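Reading time: 2 minutes

Print this article | E-mail this article

Changes in the goods reception at Skarkamard from October

Many of you have asked in the last weeks what will happen with the goods reception when the new opening hours start. I will try to answer the most common questions in this item, so we do not need to write the same e-mail many times.

From October the reception at Skarkamard opens at 6:30 in the morning and closes at 15:00. Until now we closed at 17:00, but the late afternoon had very few deliveries. Drivers from Salteck prefer to arrive early, before the traffic on the bridge becomes heavy, and they have asked for this change since the spring.

If you expect a delivery after 15:00, please tell the reception one day before. There will be 2 persons on duty until the closing time, and one of them can stay longer when it is agreed. Without an agreement the driver will be sent to Trujillo, and then you must pick up your goods there yourself. The parking at Trujillo is small, so do not go there with a trailer.

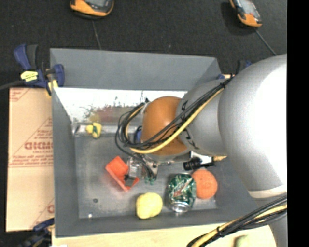
Robot arm over a gray bin.

The labels are also changing. Each parcel must have the department number and the name of the receiver on the same side. In September we had 259 parcels without a department number, and 38 of them waited on the shelf for more than a week. Please write to your suppliers and ask them to use the full address. The old post box address is still working until the end of the year, but it makes the delivery slower.

Some words about heavy goods. Everything over 20 kilos goes to the lower gate, also when the rest of the same order is light. The upper gate has only the hand cart, and the floor there has been repaired two times already. The key for the lower gate is kept at the reception desk and must be signed for, as before.

Nutia, our booking program, will show the new hours from the first day of the month. Bookings that you already made for the late afternoon are not moved automatically. You have to open each one and choose a new time, or cancel it. If the program says that the morning is full, call the reception, because a few places are always kept free for urgent deliveries.

Returns are not affected and are still collected at noon. Empty pallets can be left under the roof beside the lower gate, but not in front of the bicycle stand.

Contact: Goods reception, Skarkamard | © Skarkamard internal newsletter | Back to top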